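The Sweet Counter at the End of the Line

If you ride the Woltside bus all the way out, past the feed store and the long brick wall where the cannery used to be, you come to Bindari, a candy shop with a green door that sticks a little in April. I have been going there since I was small enough to need a lift up to the counter, and I still can't walk by without stepping in (my dentist has opinions on this).

The place stocks 700 kinds of sweets, most of them in glass jars, and it has been open for 90 years under three families. The scale by the register is older than any of them! You ask for a quarter pound of lemon drops, the lid comes off, and the whole room smells of sugar and citrus for a minute or two.

Over the last four years the shelves by the window have filled up with candy from farther away: Manolakis honey chews, salty black licorice from Drokurell, familiar brands in wrappers printed for other countries. Children pick those by color, and so, I'm afraid, do I.

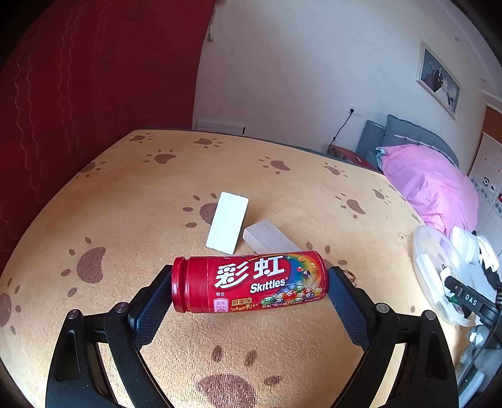
One regular told me that she still buys the lemon drops and nothing else, and that the jars could stand to be a shelf lower for those of us who are shrinking. I passed that along at the register, where it was written down on the back of a paper bag and taped up beside the scale.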